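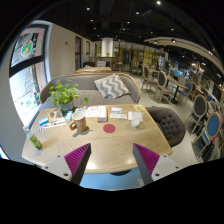 핸드헬드 그리퍼 핑거 패드 교체 키트 Pidia PD-13

제조: Pidia
적용 기종: Milmont 핸드헬드 그리퍼, 2핑거형
품번: PD-13-880
분류: 소모품 / 핑거 패드

제품 개요

PD-13은 Milmont 2핑거 핸드헬드 그리퍼의 핑거 안쪽 면에 붙는 리브 패드 교체 키트입니다. 핑거 한 개에 패드 두 장이 들어가며, 키트 하나로 좌우 핑거를 모두 교체할 수 있습니다. 핑거 플레이트와 흰색 마운팅 브래킷은 그대로 두고 패드만 바꿉니다. 브래킷이 파손된 경우에는 PD-13으로 수리할 수 없으므로 브래킷 세트(품번 PD-12-878)를 별도로 주문하십시오.

패드 색상은 마젠타 단일 색상입니다. 진회색 핑거 플레이트와 구분되어 패드 위치와 마모 상태를 촬영 영상에서도 확인하기 쉽습니다. 색상 변경 주문은 받지 않습니다.

키트 구성

리브 패드 4장
양면 접착 시트 4장(재단 완료)
브래킷 고정 나사 예비품 1봉
플라스틱 스크레이퍼 1개
정렬 지그 1개
점검 기록지 1장

세정용 이소프로필알코올과 무보풀 천은 포함되지 않습니다. 토크 드라이버는 Bhatt 소형 드라이버 또는 동급품을 사용하십시오.

교체 시기

다음 중 하나에 해당하면 패드를 교체합니다.

리브 끝단이 둥글게 닳아 골과 높이 차이가 거의 없는 경우
패드 모서리가 플레이트에서 들뜬 경우
표면 세정 후에도 매끄러운 컵이나 병을 잡을 때 미끄러짐이 반복되는 경우
좌우 패드의 마모 정도가 눈에 띄게 다른 경우

한쪽 패드만 손상되었더라도 네 장을 함께 교체하는 것을 권장합니다. 새 패드와 마모된 패드를 섞어 쓰면 파지 중심이 한쪽으로 치우치고, 얇은 물체를 잡을 때 자세가 틀어집니다.

교체 절차

1. 그리퍼의 전원을 끄고 케이블을 분리합니다. 핑거를 완전히 벌린 상태로 작업대에 고정합니다.

2. 브래킷의 나사를 풀어 핑거를 분리합니다. 좌우 핑거는 형상이 대칭이므로 분리 즉시 뒷면에 L, R을 표시합니다. 나사도 좌우를 나누어 보관합니다.

3. 스크레이퍼로 기존 패드를 모서리부터 들어 올립니다. 금속 칼날은 사용하지 마십시오. 플레이트 표면에 흠집이 생기면 접착 시트 아래에 공기가 남습니다.

4. 남은 접착제를 이소프로필알코올로 닦아 내고 완전히 건조시킵니다. 아세톤은 브래킷 재질을 손상시킵니다.

5. 정렬 지그를 플레이트 안쪽 면에 끼우고 접착 시트를 붙인 다음, 핑거 끝쪽 패드부터 부착합니다. 두 번째 패드는 첫 번째 패드와 리브 방향을 맞춥니다.

6. 패드 전체를 손가락으로 고르게 눌러 압착합니다. 접착 시트가 자리를 잡을 때까지 12시간 동안 하중을 가하지 않습니다.

7. 핑거를 브래킷에 다시 장착합니다. 나사는 먼저 모두 가볍게 끼운 뒤 대각선 순서로 조입니다. 규정 토크는 그리퍼 본체 설명서의 표를 따릅니다.

8. 핑거를 천천히 닫아 좌우 패드 면이 평행하게 맞닿는지 확인합니다. 한쪽 끝이 먼저 닿으면 브래킷 나사를 풀고 다시 맞춥니다.

재장착 후 점검

패드를 교체하면 두께 차이 때문에 닫힘 위치가 달라집니다. 사용 전에 반드시 영점을 다시 잡으십시오. Clellel 설정 프로그램에서는 '핑거 보정' 메뉴의 닫힘, 열림 순서로 진행합니다. 보정값은 본체에 저장되며 이전 값은 덮어씁니다. 필요하면 보정 전에 내보내기로 백업합니다.

카메라가 달린 구성에서는 핑거를 벌린 상태에서 좌우 패드가 모두 화면에 들어오는지 확인합니다. 브래킷 쪽이 화면 하단에 있고 핑거 끝이 작업면을 향하는 배치가 기준입니다. 교체 전 영상과 비교하여 핑거 위치가 어긋나 있으면 브래킷 체결 상태부터 점검합니다.

파지 시험은 머그, 투명 플라스틱 컵, 납작한 코스터처럼 형상과 강성이 다른 물체로 실시합니다. 얇은 플라스틱 컵은 과도한 힘에서 쉽게 변형되므로 힘을 낮은 값에서 올려 가며 확인합니다. 코스터처럼 평평하게 놓인 물체는 핑거 끝단의 정렬 오차가 가장 잘 드러나는 시험 대상입니다. 종이류는 패드 오염 확인에 적합합니다. 흰 종이를 잡았다 놓은 뒤 자국이 남으면 패드를 다시 세정합니다.

일상 관리

사용 후 마른 천으로 리브 사이의 먼지를 제거합니다. 기름 성분이 묻은 경우에만 알코올을 쓰고, 패드 가장자리에 액이 고이지 않게 합니다. 브래킷 나사는 작업 시작 전에 풀림 여부를 확인합니다. 보관할 때는 핑거를 벌려 두십시오. 닫힌 채로 장기간 두면 맞물린 리브에 눌린 자국이 생깁니다.

예비 패드는 직사광선을 피해 밀봉 상태로 보관합니다. 개봉한 접착 시트는 재사용하거나 다시 보관하지 않습니다.

증상별 조치

핑거가 끝까지 닫히지 않음: 영점 보정 누락. 보정을 다시 실시합니다.
닫을 때 한쪽에서 소리가 남: 브래킷 나사 풀림 또는 패드 가장자리 간섭. 나사를 확인하고 패드 위치를 지그로 재확인합니다.
패드가 하루 만에 들뜸: 탈지 불량 또는 압착 후 대기 시간 부족. 새 접착 시트로 다시 부착합니다.
물체가 회전하며 빠짐: 좌우 패드 높이 불일치. 두 핑거를 분리하여 부착 위치를 비교합니다.

호환성

Milmont 2핑거 핸드헬드형: 사용 가능
Milmont 2핑거 암 장착형: 플레이트 폭이 같은 경우에만 사용 가능. 주문 전 본체 명판의 형식 번호를 알려 주십시오.
Milmont 3핑거형: 사용 불가
타사 핑거 플레이트: 보증 대상 아님

주문 안내

최소 주문 수량은 1키트입니다. 접착 시트만 필요한 경우 품번 뒤에 -S를 붙여 주문하십시오. 개봉한 키트는 반품되지 않습니다.

문서 개정일: 2018년 11월 29일
개정 내용: 교체 절차 5항의 부착 순서 변경, 암 장착형 호환 조건 추가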